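Clirnus gripper trials

The Clirnus gripper trials are a series of bench tests comparing two-finger grippers and wrist cameras on a pair of small robot arms. Run by Kyriakidis, a small automation shop, with grippers from Tereron and Lavlow. Started in February. Still going; page last updated July 14, 2026.

Background

Clirnus began as the name of the controller, later used for the whole test setup. Two arms, one controller, one table. First written up by Efthymia Karras, who wanted a cheap way to compare fingers on soft, thin or springy objects. Earlier tests at the shop used blocks and bottles, and most grippers passed those. Flower stems were picked by Stelios Karagiannis after a run with drinking straws went nowhere.

Grippers

Tereron unit: parallel jaws, flat rubber pads, max opening 44 mm. Slow to close but steady at low force. Lavlow unit: same style of jaw, narrower fingertips, max opening 30 mm. Faster. Tends to bounce a little on first contact, wich matters for stems and not much for anything else. Both bolt to the same wrist plate, so swaps take around 11 minutes including the cable.

A third design with curved fingers was dropped early. It held bunches well but could not let go of a single stem cleanly.

Test tasks

Main task is flower handling: pick up stems lying on the mat, turn them upright, lower into a vase. Scored on three points, being stems held, petals lost and vase still standing. Secondary tasks are handing a bunch from one arm to the other and pulling one stem out of a group. Artificial and cut flowers are both allowed but scores are kept apart.

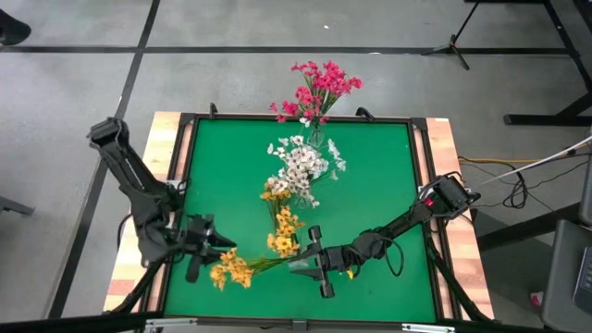 Why is a wrist camera used when there is already a camera overhead?
The overhead view loses the fingertips as soon as the arm leans over the object. A wrist camera keeps them in sight through the last few centimeters, where most failed grasps happen.

Cameras

Two camera mounts were compared, high on the forearm and close to the wrist. Wrist mount won on thin stems, forearm mount on large bunches, where the wrist view fills up with petals and the stems dissapear. Panagiotis Balaskas tried running both at once. Better results but the controller dropped frames, and the dual setup was shelved. Lighting changes bother both mounts, overhead less so.

Controller

The Clirnus controller runs both arms off one clock at 22 updates per second in the default mode. Low for this kind of work. Iason Bakalis rewrote the force loop in the spring to stop the jaws crushing stems when a grasp was retried. Old logs are not comparable with newer ones.

Results

No overall winner declared. Tereron ahead on petals lost, Lavlow ahead on time. For handovers the best pairing so far is one of each, Lavlow giving and Tereron receiving. Isla Prendergast has argued that the scoring favors slow grippers and that time should count for more. A revised score sheet is in draft.

See also: parallel gripper, force control, two-arm manipulation, hand-eye calibration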